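About Skarnumon

Skarnumon writes software for robot arms. Our products cover motion planning, perception testing and the everyday tools that engineers need to keep an arm working safely and predictably. We do not build hardware. Our customers bring their own arms and grippers, and we supply the programs that decide how those machines move and how they interpret what their cameras report.

The company was founded by Polyxeni Kyriakidis, who remains our managing director, and is based in Grimelstead. We employ 17 people. Most are software engineers, and two work full time on documentation and customer training.

What We Make

Our main product is the Pronmont planner. It takes a description of an arm, its tools and its surroundings, and produces a path that respects joint limits and avoids contact with objects the customer has marked as off limits. Planned paths can be replayed, compared and stored with the settings that produced them. Version 2 added support for planning with two arms that share a work area.

Alongside the planner we maintain Theodorakopoulos, a simulation and test suite for perception software. The name is carried over from the founder's first research project, and our customers have learned to spell it. The suite renders the views that a robot's cameras would receive, passes them to the customer's perception program, and records what the program reports against the known contents of the virtual room. Surfaces, wall finishes and camera positions can be changed between runs while the task itself stays the same.

The suite currently holds 371 standard rooms. A full nightly run covers 2,430 test cases and produces a report that is ready for review at the start of the working day. Customers may add rooms of their own, and these remain private to their account unless they choose to share them.
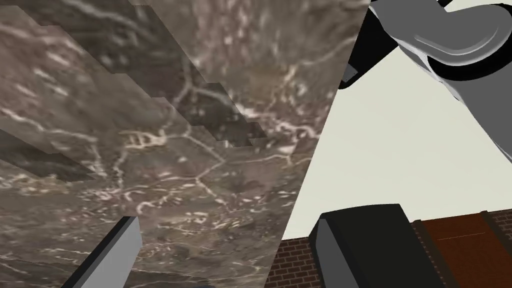 Grimelstead, December 28, 2020

The Theodorakopoulos library now includes a wider range of patterned surfaces. A marble texture with fine white veins is a demanding background for software that looks for edges, as the veins form lines and closed shapes of their own. A steeply tilted view adds to the difficulty. In the rendered view shown on this page, the marble lies beside a plain pale wall, with brickwork and a reddish-brown wooden panel lower down. The arm and the two gripper fingers also come into the picture, and a perception program has to tell them apart from everything else.

The dark stepped bands across the upper part of the marble are of interest to our rendering team. They appear where rendered faces overlap. Customers who find similar bands in their own rooms should check for faces that occupy the same space before they compare test results. A guide to this check is included in the room editor's help pages.

How We Work

Each customer is assigned one engineer, who stays with the project from the first meeting through to delivery. Work begins with a written statement of the task, agreed to by both sides. The engineer then prepares a model of the arm and its tools, and the customer confirms its dimensions before any planning is done.

Changes to the planner are reviewed by at least two engineers and must pass the full nightly run before release. When a test fails, the saved camera views, joint positions and program settings are kept together so that the failure can be repeated on another computer. Known faults are listed in the release notes, including those for which a repair is not yet available.

Training and Education

Skarnumon offers a training course each February for technicians and engineers who are new to simulation. The course covers robot models, camera placement, collision checking and the reading of test reports. Participants work on their own computers and keep access to the course rooms after the course has ended. No earlier experience with Pronmont is required, although some knowledge of programming is expected.

Teaching licenses are available to schools and colleges. They include the planner, the test suite and the standard rooms, and may be installed on classroom computers. Requests should be made by a member of the teaching staff and should state the course for which the software is intended.

Contact

Inquiries about products, training and employment may be sent through the contact form on this site. Existing customers should write directly to their assigned engineer.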